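作業ノート 8月 灰色の深箱と淡色の作業台について

午前9時過ぎ。Jeptoo Lemaさんから引き継いだ件の続き。要するに「小物の仕分けは深い箱のほうが速いし散らからない」という話を、うちの部屋でも採用するかどうか。Vorikの資料には深箱にしただけで取りこぼしが激減したとある。激減とだけ書いてあって、元の数字がない。こういう資料は何度読んでも同じところで引っかかる。

手元の条件。木の作業台の横に深箱を一つ、台にぴったり寄せて置く。浅いトレーは去年から使っているもの。小物は200個を一山にして、箱とトレーで同じ山を使い回す。取り出す順番は決めない。決めると速くなるに決まっているので。

午前中の結果。トレー側は100個まで問題なし、後半で二個落とした。箱側は落下ゼロ。ここだけ見ればVorikの言うとおりだが、箱側では奥の隅に寄ったものを探すのに手が止まる。壁が高いと影ができるし、内側が灰色なので、濃い色の部品は床に置いた途端に見つけにくくなる。落とさないかわりに探している、というのが午前の印象。時間は測ったが、途中で電話が入ったので使わない。

Lamisi Bawaさんの意見は「箱の内側に白い紙を敷けばいい」。やってみた。見やすくはなる。ただ紙が浮いて、その下に小物がもぐる。テープで四隅を留めると今度は掃除のたびに剥がすことになる。誰が剥がすのか聞いたら返事がなかった。保留。

昼休みに箱の掃除。底の角に粉が溜まるのはどの箱でも同じで、深いぶん刷毛の柄が短いと届かない。長い刷毛は棚の二段目に戻しておいた。奥の壁の下のほうの白っぽい擦れは水拭きでは消えなかった。傷なのか付着物なのか、爪で触ってもよくわからない。実害はなさそうなので放置。Jeptooさんは以前、壁の擦れで箱の寿命がわかると言っていたが、これも根拠を聞いたことがない。

箱の置き方についてもう一点。台に寄せて置くと、台から箱へ滑らせて入れられるので楽、というのがClostangateの連中の主張。確かに入れるのは楽になる。でも台の縁と箱の縁の高さが揃っていないと最後に引っかかるし、隙間が少しでもあれば薄いものはそこに落ちる。午後いちばんで隙間に定規を差してみたら入った。つまり入る厚みのものは落ちる。詰め物をするか、箱を固定するか。固定すると掃除が面倒になる。どこかで見た堂々巡り。

午後2時半、箱の位置を少し直して再開。中身はほとんど出した状態で、底の見え方だけ確認する。

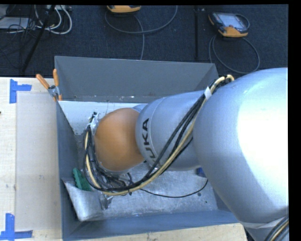 作業台横の深箱。奥の壁、下側に擦れ。

底が見えるのは当たり前で、問題は山になったときだ。もう一度200個入れて、上から順に取った。最初の半分は気持ちよく進む。残りが少なくなると隅に散って、そこから急に遅くなる。トレーだと少し傾ければ手前に集まるが、この大きさの箱は傾ける気にならない。Verhoevenのカタログに底を斜めにする中敷きが載っていたけれど、値段が1,595で、送料は別らしい。一枚にそれを払うなら、まず厚紙で作って試す。

Jundbridgeの報告書も読み返した。あちらは1,000個で比較していて、箱の勝ち。ただし部品が全部同じ形だった。うちのように大小混ざった山で同じことが言えるとは思えない。量が多いときだけ箱が有利、という可能性は残る。うちで一度に1,000個も扱う日があるかというと、ない。

いまのところの判断
深箱は一時置きとしては使える。仕分けの本番に使う理由はまだ弱い。落下が減ったのは事実だが、二個がゼロになっただけで、一回きりの結果。Lamisiさんは「もう決めてよくない?」と言っている。よくない。

次にやること
・厚紙の斜め底を作る。手前を低く。
・内側の色を変えるなら紙以外で。薄い板の余りがあるか倉庫を見る。
・台と箱の隙間、詰め物の候補を二種類。
・午前と午後で箱の中の影の出方が違う気がする。照明を固定してから測り直し。
・電話は切っておく。

追記、夕方。倉庫に板の余りはあったが、幅が足りなかった。二枚継げば届く。継ぎ目に小物が引っかかる気がするけれど、それも試してから書く。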